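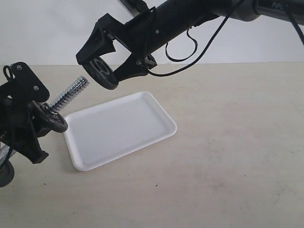
Wurnier adds shallow tray to Grenow range

2023-05-24 – Wurnier has released a shallow rectangular tray in white plastic, the latest item in its Grenow bench storage range. The tray has rounded corners and a raised rim. It is intended for sorting small parts on benches and tabletops.

The first production run is 2,000 units, moulded at the company's Paiva plant. Trays ship in cartons of 12 and are rated for washing at up to 60 degrees. A grey version is planned for January.

Orders are handled by Plurkard, the range's distributor.

Filed under: Storage & Organisation
9 shares | 2 comments

benchrat: Will the old Grenow lids fit? Catalogue doesn't say.

tilly_m: Need a deeper one – screws end up everywhere in my shed.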